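Podow Planner: Frequently Asked Questions

What does Podow do?

Podow takes a list of target poses and turns it into joint motion for a single arm. It handles collision checking, speed limits and retries. It does not detect objects. For that you need Grulow or another perception package that publishes poses in the same format.

Which version should I install?

Use version 4 unless you have a project that still depends on the old config files. Version 3 gets bug fixes only. The two can be installed side by side, but they can't share a cache folder.

Do I need Grulow to use it?

No. You can type poses in by hand or read them from a file. Most people start that way and add Grulow once the arm moves where they expect.

How do I move my config from version 3?

Run the convert tool on the old file and read the warnings before you load the result. Joint limits carry over. Custom collision padding does not, and the tool sets it back to the default.

Why does the planner say "no path found" when the way is clearly open?

Check the padding first. If it is larger than the gap the arm has to pass through, the planner treats the gap as closed. Next, look at the map in the viewer and hide the live points. Anything still drawn there was saved from an earlier session. Clear it with the reset map command and plan again.

Error 281 means something different. The start pose is already in collision, usually with the arm's own mounting surface. Jog the arm clear by hand and retry.
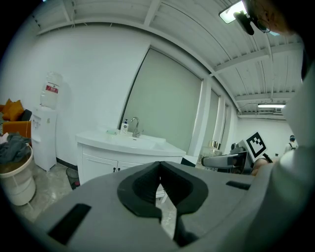 Collision objects in Podow come in two kinds, fixed and watched. Fixed objects are loaded once from the scene file and never change. Watched objects are checked again before every plan. In a furnished room, a vanity cabinet with a sink set into the top should be fixed, and so should a water dispenser standing against the wall. Clothes heaped on a hamper are better as watched, with a simple box drawn well outside the pile. A faucet that rises from the back of a basin needs its own shape. If you leave it as part of the cabinet box, the planner will either ignore it or block off the whole basin.

Can I use a printed marker to set the base frame?

Yes. Measure the black square only, leaving out the white border, and enter the size in the calibration page. The marker board has to be rigid and must stay put until calibration is finished. If you move it, start over. Tilted boards are fine as long as the camera can see all four corners.

Does it plan for two arms?

Each arm needs its own Podow process. The Ciobanu bridge passes locks between them so that only one arm enters a shared zone at a time. It does not plan joint motion for both.

Why is the first plan after startup slow?

The collision meshes are being built. Later plans read them from the cache. On our Clillside test machine the first plan takes more than 2 seconds and the ones after it are much faster.

Where do I report a bug?

Use the tracker and attach the log and the scene file. Reports are sorted every Thursday. Please leave out recorded video unless we ask for it.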